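El office ya no lo friega el último que sale
La llegada de un humanoide a la planta de administración de Herkwood ha cambiado poco el trabajo y bastante las costumbres

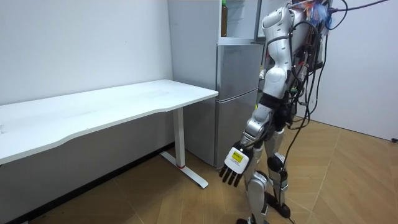

En Herkwood, distribuidora de material de laboratorio, la automatización llegó primero al almacén, con sus cintas y sus carros, y allí se la recibió con la resignación con que se recibe un cambio de convenio. En la planta de administración tardó más. Entró por la cocina.

Desde julio, un humanoide que la dirección alquila a Venberg se ocupa del office: limpia la mesa, ordena la nevera y lleva los vasos de las salas de reuniones al fregadero. El contrato es de 24 meses. Los empleados de la planta preguntaron en la primera reunión si podía hacer facturas. Les dijeron que no, y hubo un suspiro que cada cual interpretó como quiso.

La máquina trabaja despacio. Pasar una bayeta por la mesa le lleva 9 minutos en un buen día, y una persona con prisa lo resuelve en lo que tarda en calentarse un café. En la memoria del proyecto, que en Herkwood circula impresa y con anotaciones a lápiz, el dato aparece bajo el epígrafe «margen de mejora». Alguien ha escrito al lado: «como todos».

Lo curioso es lo que ha ocurrido a su alrededor. Antes había un cuadrante de limpieza pegado a la pared, que se cumplía en enero. Luego venían las notas anónimas, los táperes con fecha de otra estación y la guerra fría por la leche de avena. Con el robot, el cuadrante desapareció y surgió otro: quién lo pone en marcha, quién retira las sillas para que pueda pasar, quién avisa a Venberg cuando se queda parado con la mano sobre una taza, como quien ha olvidado a qué venía. La mujer de contabilidad que se encarga de todo ello dedica al asunto tres horas semanales. Antes fregaba los jueves, un rato.

«Me han ascendido a su secretaria», resume. No lo dice enfadada. El complemento, pequeño, figura en la nómina con un nombre precioso: supervisión de sistemas autónomos.

Menos gracia le ve la empresa de limpieza, Cevonside, que perdió una franja de tarde en el edificio. Sus dos trabajadoras de ese turno conservan el empleo, pero ahora lo reparten entre varios centros y pasan en autobús parte del tiempo que antes pasaban en Herkwood. Es un coste que no sale en la memoria, ni a lápiz. Una de ellas volvió hace unas semanas a recoger unas zapatillas y se quedó a ver trabajar a su relevo. Su dictamen fue profesional: «Las esquinas no las hace».

Las esquinas, en efecto, no las hace. Tampoco tira nada de la nevera sin permiso, y eso ha obligado a la plantilla a etiquetar la comida. La dirección lo presenta como un avance en cultura preventiva. En la práctica, por primera vez se sabe de quién es cada yogur, y ha habido conversaciones.

El comité de empresa pidió por escrito cuatro garantías: que el robot no registre quién entra en la cocina, que no funcione a la hora de comer, que cualquiera pueda detenerlo y que las horas de quien lo atiende cuenten como trabajo. Obtuvo las tres últimas. Sobre la primera, Venberg respondió con un documento muy largo que todavía se está leyendo.

La hora de comer ha resultado ser el punto sensible. En el office se habla mal de los jefes, se negocian vacaciones y se llora de vez en cuando, y cuesta hacerlo con alguien de pie junto al frigorífico, aunque ese alguien esté apagado. Durante las primeras semanas la gente bajaba la voz. Después dejó de hacerlo, y un administrativo reconoce que le da los buenos días. «Por si acaso», añade.

En Mekonnen, la asesoría que ocupa la planta de arriba, siguen el experimento con interés y suben y bajan con excusas. Ellos también han pedido presupuesto. De momento, mantienen el cuadrante en la pared y una discusión abierta sobre quién quemó el hervidor.

Herkwood decidirá en primavera si amplía el servicio a las salas de reuniones grandes. La encargada de supervisarlo ha puesto una condición: otra hora a la semana y una silla que no haya que apartar.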